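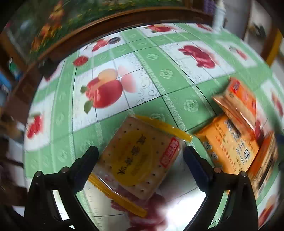

The Kundutstead plant in Trudthorpe prints, laminates and slits plastic film for snack makers. It does not bake anything, although the small test hall at the back has a wrapping machine for running customers' products in the plant's own film. The open day on 2023-01-17 was meant mainly for buyers and packaging engineers, and the program was built around sealing faults. It started in the meeting room, where snack packets had been put out on a green and white tablecloth, among them a clear cracker packet with yellow ends and three orange packets. Annick Zacharias, who runs the quality lab, used them to introduce the terms for the morning: web, fin seal, end seal, registration. Anyone who already knew the terms could go straight to the print hall, and several people did.

Print hall

The hall has one wide press and an older, narrower one kept for short orders. The wide press was running a plain band design in a single color. Registration is checked by a sensor that reads a small printed mark at each repeat, and the operator also pulls a sample at every roll change and lays it over a glass plate with the correct repeat etched into it. The printed sample was inside tolerance on both checks while we stood there.

Ink adhesion is tested with tape. A strip is pressed onto the print, pulled off at a fixed angle and stuck to a white card, which is filed with the job. The filing cabinet takes up most of one wall. I asked if the cards were ever looked at again, and the answer was that they come out when a customer complains, mostly in July, when warm trucks cause rolls to block.

Noise levels in the hall are high enough that the talk had to be given outside the door. Visitors to the next open day should read the handout first, as the press cannot be discussed in front of the press.

Slitting

There are two slitters. The newer one was down for a blade change, which gave a good view of the shaft and the spacing rings. Babak Nikzad set the rings by hand from a cut sheet and then checked the total width with a steel rule. Edge trim goes by air duct to a baler outside. The plant sells the single-material trim and pays to have the laminate taken away.

Roll tension is the main cause of returns, according to the complaint chart on the wall. A roll wound too tight at the core can telescope when it is stood on end. The fix introduced last year was a taper setting stored with each job number, and the chart shows fewer returns for that fault afterward. It gives no totals for output, so the rate cannot be worked out from it.

Design and windows

Noemi Caruso gave the short talk on packs with a window. A clear area lets the shopper see the product, but it also lets light reach it, and fat in a baked product turns rancid faster in light. The usual compromise is to print the middle of the pack and leave clear film toward the ends. Her example was a packet of chicken-soup-flavor soda crackers with an orange band around the middle and the pale square crackers visible at the top and bottom. The band carries the large type, and a narrow red strip at the right side has the "no added sucrose" statement. She had no data on shelf life for this pack and did not offer any.

Two people asked about cost. The saving in ink from a window is small. The cost of a bad cutoff is larger, as the eye picks up a band that sits too high or too low against the rows of product behind it. A fully printed pack hides the same error.
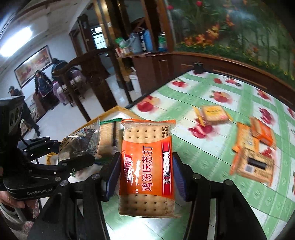

Seal testing

The lab uses three tests: a peel test on a cut strip, a dye test on the seal area, and a vacuum test on whole packs under water. Crimped end seals are the weak point, mainly at the spot where the fin seal folds into them and the jaws have to close on extra layers. Aldana Núñez ran a dye test on a pack with a fault made on purpose. The channel showed as a thin red line at the fold.

A sealing film called Pevolent is being tried as a replacement for the current inner layer. It is said to seal at a lower jaw temperature. The trial customer, Maldonado, runs 173 packs a minute on its slowest line, and the test hall machine cannot reach that speed, so the results given to us were for lower speeds only. I would wait for line data before drawing anything from them.

Practical notes

Parking is at the north gate. Safety shoes are lent at reception, but large sizes had run out by the second tour. Maribel Londoño takes bookings and will send the handout and the test methods on request — the methods are worth having, and the page on sample conditioning is clearer than the one we use at present.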